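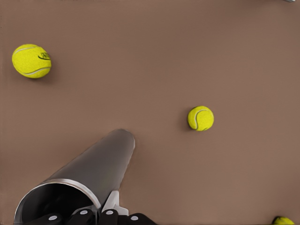 Raising the barge Tusik: questions to a salvage master

The deck cargo barge Tusik sat on the bottom of the Hagedorn river berth for most of a winter before a contract was placed to lift her. The work went to Jakmont, a small marine contractor with one sheerleg crane, two workboats and a dive team. We spoke to the salvage master who ran the job. He asked not to be named, as the claim between the barge owner and the berth operator is still open, and he declined to discuss the cause of the sinking beyond what is in the survey report.

The barge was a plain steel pontoon type with ten watertight compartments, five to a side, divided by a centerline bulkhead. At the time she went down she was carrying crushed stone on deck. She settled upright, with a list to port, in water shallow enough that the starboard coaming showed at low tide.

"Upright is the good case," the salvage master said. "If she'd rolled and dumped the stone, you're looking at parbuckling her first, and then the berth has to be dredged anyway. With her upright, the stone is still on top, and you can take it off with a grab before you do anything else."

Removing the cargo came first and used up more of the schedule than the lift itself. A total of 2,414 tons of stone was landed to the quay by grab, with the tonnage taken from the quay weighbridge. The crew worked each low water and stopped when the operator could no longer see the top of the heap. The last layer was cleared by divers with an airlift.

"The grab operator can't feel the deck through that much wire. He'll tell you he can. We set a depth stop on the hoist and left the bottom foot for the airlift. It costs you days, but a hole in the deck plating costs you more, and we needed that deck to hold air."

The plan from the start was to recover buoyancy with compressed air in the compartments that were still sound, and to use the crane only for stability and for breaking the barge out of the mud. The crane alone could not have done it. Its safe working load at the required outreach was well short of the barge's weight in water plus suction, and there was no larger unit available inside the contract period.

The dive survey found damage to 3 of the ten compartments, all on the port side. One had a split along the bilge knuckle that could be closed with a box patch and grout. The other two had been opened up where the hull had come down on an old mooring block, and the divers could not get at the underside to patch them.

"So you treat those two as lost," he said. "You don't count on anything from them. We ran the numbers with both flooded and the patched one holding half, and she still came up, with a list we could control off the crane. If the numbers only work when every patch holds, you don't have a plan."

Asked how the bottom suction was estimated, he was cautious. The mud at the Unholm end of the berth is soft silt over clay, and the barge had been sitting in it for months.

"There are formulas. They give you answers that are a long way apart from each other. What we did was jet along both sides with water lances, to let water get under the bottom plate, and then lift one end first. You put the buoyancy in aft, you put the hook on aft, and you wait. Suction is a function of time as much as force. People pull harder when they should be waiting."

Air was supplied from the quay through a manifold with a separate valve, gauge and relief for each compartment. The bottom vents were cut by divers before any air went in. Those vents are what keep a compartment from being over-pressured as the barge rises and the outside water pressure drops.

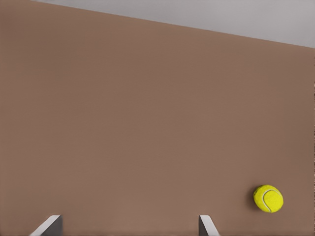
"Air expands on the way up. Everyone knows that, and it still bends tanks. You have a compartment full at the bottom, she comes up, the air has to go somewhere. If the vent is too small or it's plugged with silt, the bulkhead takes it. We had the divers go back and check each vent the evening before, by hand, every one."

The lift was set for a Thursday on a morning high water. Blowing began aft at first light. The gauges in the aft compartments settled at the expected pressure, and the crane took up a steady load on two slings under the stern. For the first hour there was no movement at all. The stern then came free and rose slowly until the after deck edge broke the surface.

The crew held at that stage for 29 minutes while the trim was checked and the slings were inspected. The hold had been written into the lift plan, along with limits for list and trim beyond which the lift would be stopped and the barge set back down.

"The plan said thirty, and I started early with a minute on the clock, so that's in the log," he said. "There was a bit of list coming on to port and I wanted the forward tanks going in before it built up. It was inside the limit. The surveyor was standing next to me and he agreed."

The forward compartments were blown in pairs, starboard side held back to keep the list down. The patched compartment leaked at a rate the compressor could keep up with. By slack water the barge was afloat at a draft of a little under two-thirds of her molded depth, with the crane still attached, and pumps were lowered into the sound compartments to replace air with proper dewatering.

He was asked whether the crane had ever been loaded above plan.

"No. There's a load cell on the block and we recorded it the whole way. Peak was at breakout, as you'd expect, and it was under the planned figure. I'd have let the tide turn and come back the next day before I went over it."

The part of the job he would change is the communications. The compressor operator, the crane operator and the dive supervisor were on one radio channel — the same channel the berth uses for line handlers. Twice during the forward blow a message had to be repeated.

"It didn't cause anything. But we had a second set of radios in the van. Next time the air manifold gets its own channel and one person on it who does nothing else. I've put that in the job report."

There was also a question of pollution control. The barge carried no fuel apart from what was in a small deck generator, which had been recovered by the divers during the first week. A boom was kept around the site for the duration of the contract, and the harbor office was given a written note of the sheen seen when the port compartments were disturbed. It dispersed inside the boom.

After refloating, the Tusik was moved under tow to a lay-by berth with the pumps running. The two open compartments were left flooded for the passage, and the tow was kept to slack water and slow speed. She was placed on a slipway the following week, where the bottom plating was found set in across five frame spaces where it had been lying over the mooring block. The divers had measured three of those from inside.

"You can only measure what you can reach," he said. "The rest was sitting on concrete."

The contract was a fixed price for removal of the stone and a day rate for the lift, capped at 30 days. He prefers that arrangement to a single lump sum where the bottom conditions are unknown, and said the owner's side had raised it first. The mooring block has been marked, and a separate tender for taking it out of the berth is expected in April. Jakmont intends to bid.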